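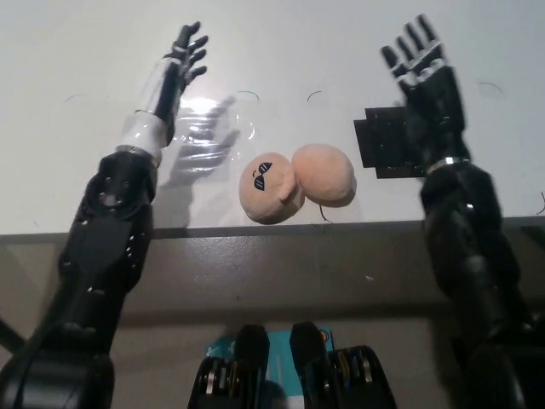 Step 6. Attach the hanging loop. I always do this one last, after the stuffing has settled and the seams are closed, so please don't skip ahead! Clear yourself a patch of table and get the Brovine pair side by side, the one with the sunglasses and the plain one, and look for the dark string on the plain ball. Then:

1. Thread the string through the big needle from your Elineo kit.
2. Make 2 small stitches into the seam and pull gently (the plush is fuzzy and hides a lot).
3. Knot it and trim, leaving a tail as long as your thumbnail.

Note: I leave the plain ball's face until step 8, once the loop is on.

Caution: keep the needle and any plastic wrapping away from little kids.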